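Callum Bramwell has specified interior paint for 20 years, most of it for small landlords and housing associations, and he thinks beige is badly understood. "People treat it as the absence of a decision," he says. "In a specification it is four or five decisions, and most of them get left to the decorator."

His first concern is sheen. A dead matt finish hides uneven plaster but marks when it is wiped. Tamden, the supplier he uses most, sells its warm neutrals in three sheen levels, and he orders the middle one for halls and kitchens. "Bedrooms get the flat one. Ceilings too, unless there is a bathroom above and a history of leaks."

The second is undertone. Bramwell keeps 70 painted boards in a plan chest and views each one upright, at right angles to the window, then flat on a table. A beige with red in it can turn pink beside oak. One with green in it goes olive in shadow. He rejected Totorora, a popular shade, for a north-facing stairwell on those grounds and used Skisto instead.

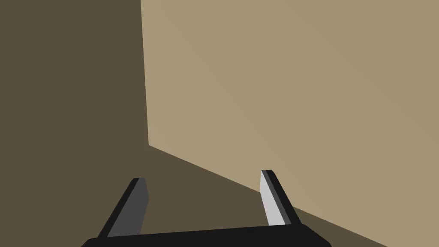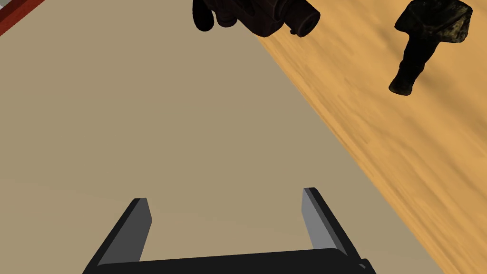
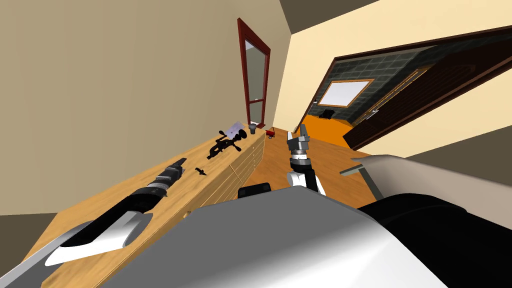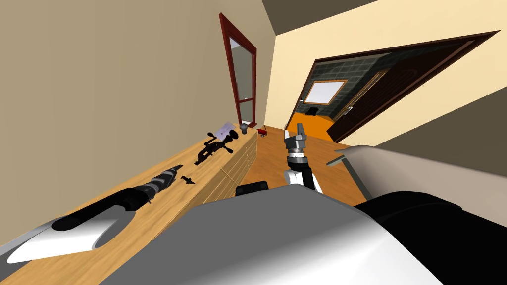
Beige surfaces in all four; pale wood in the last two.

Mafalda Louro disagrees about the boards. Samples that small, she argues, tell you little about a whole room, and she would sooner paint one full wall and live with it from Sunday to Sunday before ordering the rest.

Bramwell accepts the point for owner-occupiers. "With an empty flat and a tenant waiting, you don't have the week. You have the boards and a lamp." He sets the lamp to the colour temperature the electrician has specified and takes his final reading after dark.

On cost he is brief. His last job, a stair and two landings, came to 1309 pounds including filler, of which 700 was labour. A second undercoat would have added a day. "I left it out," he says. "The old colour was close enough."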